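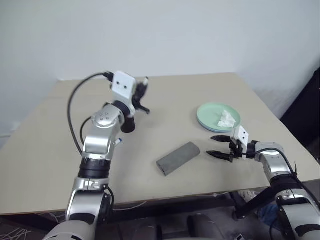 2 min read

Resolved: duplicate charges after changing a Gristden subscription
Opened 09/03/2025
Status: Closed
Product: Gristden web billing
Reported by: account owner, Winetti store

Problem as reported

We moved our Winetti account from the monthly plan to the yearly plan. The card was charged for the yearly plan, and then a second charge showed up for the monthly plan. The billing page lists only the yearly one. We have 12 users on the account and no one else has access to billing.

Log

Entry 1. Asked the customer for the last 4 digits of the card and the two amounts as they show on the bank statement. Both amounts match current prices. Both are marked as posted, so this is not a pending hold that will drop off by itself.

Entry 2. Checked the account. One active subscription, yearly, correct start date. Invoice history shows one invoice. The monthly charge has no invoice attached to it under this account.

Entry 3. Customer sent the receipt email for the monthly charge. It went to a different address from the one on the account. Searched on that address and found a second account, also named Winetti, created in May. It has one user and a monthly plan.

Entry 4. Asked the customer about the second account. Reply: "That was our trial. We set it up to test the Brikum import and then started over with a clean account. I thought trials just ended."

Cause

The trial account had a card on file. When a card is on file, a trial rolls over to the monthly plan unless it is canceled. The renewal fell close to the plan change on the main account, and the two looked like one double charge. The plan change itself worked correctly.

What we did

Canceled the monthly plan on the trial account. Refunded the latest monthly charge. Earlier monthly charges are outside the refund window, so they were added to the main account as credit. Removed the card from the trial account. The customer asked us to keep the data there for now -- it still holds 50 product records that were never moved over.

Follow-up from customer

Refund arrived after 8 days. One more question: product names from the supplier Ông come through the Brikum import with the first letter replaced by a question mark. Is that related?

Reply

No, that one is separate. The import file was saved in an older text format. Save it again as UTF-8 and run the import with "update existing" turned on. Names will be overwritten and stock counts will stay as they are -- check one or two records before running the whole file.

Customer confirmed the names are correct now. Closing ticket.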